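Search this site Search Go

Cardboard at Home: My Packaging Project
June 27, 2020

So for my project I wanted to find out what happens to all the boxes that come into a house, because ours was drowning in them this spring. I picked cardboard over plastic mostly because I could stack it in the hall and weigh it on the kitchen scale (my family was very patient!).

I started with a short survey. I sent it to 90 people on my street and in my class, and 43 wrote back, which I was pretty happy with. Most of them said they flatten boxes and put them out with the paper. A lot fewer knew that greasy cardboard can spoil a batch – I didn't know that either until I read the sorting guide from Trerer, our local recycling company.

Then came the fun part, the strength test. I took boxes from two stores, Bruko and Plustia, and piled books on them until the sides gave way. The best Bruko box held about 80 pounds, and I ran out of books twice. After a night in the damp garage the same kind of box folded almost right away, so moisture matters way more than I guessed.

If I did this over I'd test more boxes of each size and write down the humidity, which I completely forgot. I'd also like to visit the Trerer sorting hall in August if they open it up again – I still want to know what they do with all the tape.

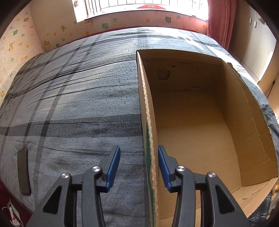 Fig. 1. Open cardboard box with a worn top edge.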